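Himel Wipe-Clean Table Covering, Sold by the Length

Home > Kitchen and Dining > Table Coverings > By the Length

Item 118
Width: 55 inches
Minimum cut: 20 inches
Full roll: 20 yards
Face: vinyl, gloss or matte
Backing: brushed polyester
Edge: cut, unhemmed
Patterns in stock: see the drop-down list

Himel is our everyday table covering. It is cut from the roll in our stockroom and sent out in one piece, up to the full length of the roll. If you order two cuts of the same pattern at the same time, they come off the same roll, so the color will match. If you come back for a second piece later, send us the batch code from your packing slip and we will check it against what we have on the shelf. Small shifts in color between batches are normal with printed vinyl.

How much to order

Measure the top of the table, then add the drop you want at both ends. Most people like a drop of 6 to 8 inches. A table 60 inches long with an 8-inch drop needs a cut of 76 inches. The width is fixed at 55 inches, so on a table 40 inches wide you will have 7 1/2 inches hanging on each long side. Round tables need a square cut that you trim at home. We don't cut circles.

Cuts are made in steps of 1 inch. Enter the length in the box and the price will update. Please check the number before you pay. Cut lengths can't be returned unless there is a fault.

Choosing a finish

Gloss wipes clean a little faster and makes the colors look deeper. Matte is easier to write on and has less shine under a lamp. The Pacheco range of plain colors comes in matte only. The fruit and flower patterns come in gloss only. Samples are 4 inches square and ship by regular mail, up to five per order.

Getting the folds out

Cuts under 100 inches are folded. Longer cuts are rolled on a tube. Lay a folded cut on the table overnight in a warm room and most of the creases will drop. For stubborn ones, turn the covering face down and use a hair dryer on low, moving it all the time. Don't use an iron.

Care

Wipe with a damp cloth and dish soap, then dry. Take up turmeric, beet juice and ballpoint ink right away. Bleach and scouring powder will dull the print. Do not put hot pans directly on the surface. Don't machine wash. When storing, roll the covering with the print facing out.

Customer comments

"Second one I have bought. The first did four years with three kids and only wore through at the corners." Gwenllian Ellis

"Good weight and lies flat. Arrived with a strong smell that took two days on the porch to clear." Aled Penry

"Wish it came wider. I have an old farm table and the drop is skimpy on the sides." Jamila Bepari

Lining up a large pattern

Large repeats need a little planning before you cut. Find the middle of the table and the middle of the pattern, put one over the other, and smooth outward to the ends. Trim last, with sharp scissors, following a printed line where there is one. Diagonal designs take more care, as any tilt shows up along the table edge. With framed fruit panels like these pomegranates and apples, set on a checkerboard of pale blue-grey diamonds, decide first which panels you want whole and let the cut fall through the others. Allow one extra repeat in your order if you want both ends to match. The repeat length for each pattern is printed on the sample card.

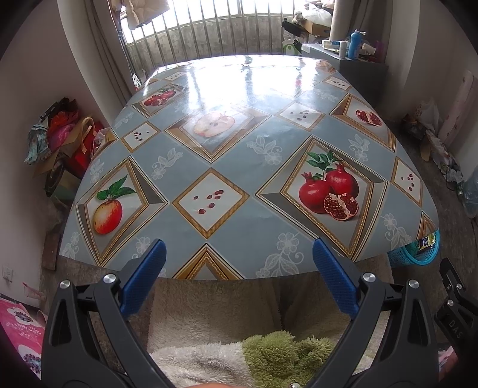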